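Setting a small table with bowls and a printed cloth
=====================================================

Start with the cloth. A check hides crumbs and small stains better than a plain color, and it gives you straight lines to set things by. Shake it out over the table, pull the front edge even, then smooth from the middle outward. If it has a printed pattern, turn it so the words read right side up from where people sit.

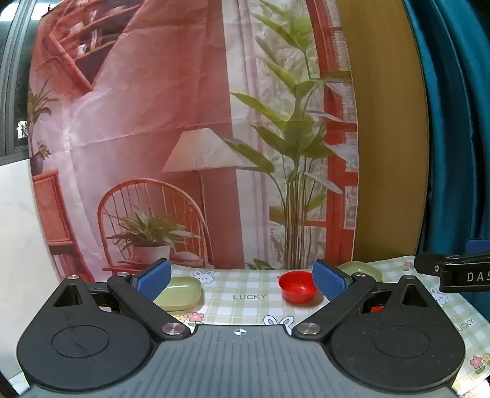 *Green and yellow check with rabbits, flowers and "LUCKY" on it.*

Wash a new printed cloth by itself the first time, in cold water, inside out. Iron it on the back. Gladys Rengifo irons hers a little damp and skips the starch, and her prints have lasted longer than mine.

## Bowls

Two colors are enough on a busy cloth. Pick one from the cloth and one that stands out from it. Set the bowls out empty first and move them until everyone can reach one, then fill them.
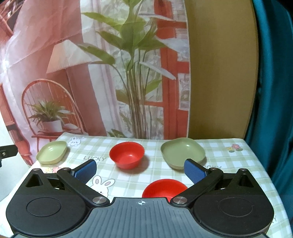

*Two red bowls, two green, all still empty.*

- Put the biggest bowl where you won't have to lean over the others to refill it.
- Small bowls are for dips, nuts and olive pits.
- Leave a hand's width between bowls so they don't knock.
- Wet foods go in deep bowls. Shallow dishes tip when you pass them.

## Fewer pieces

For a light lunch or a snack, leave one or two bowls in the cupboard. A shallow square dish does for crackers or sliced fruit, and a couple of bowls take the rest.

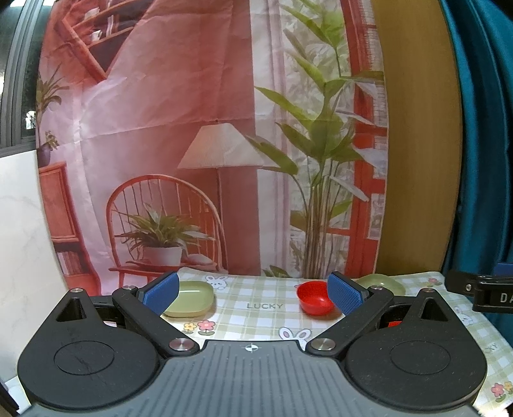

*Square green dish on the left, small red bowl, pale green bowl to the right.*

## Afterward

Stack bowls by shape, round with round and square with square, with a paper towel between any that scratch. Tomato sauce stains light plastic, so rinse it off right away. For old stains, make a paste of baking soda and water, leave it 70 minutes, and wipe with a soft cloth.

Shake the tablecloth outside before it goes in the wash. Roll it for storage if you have the room, and the creases won't need ironing next time.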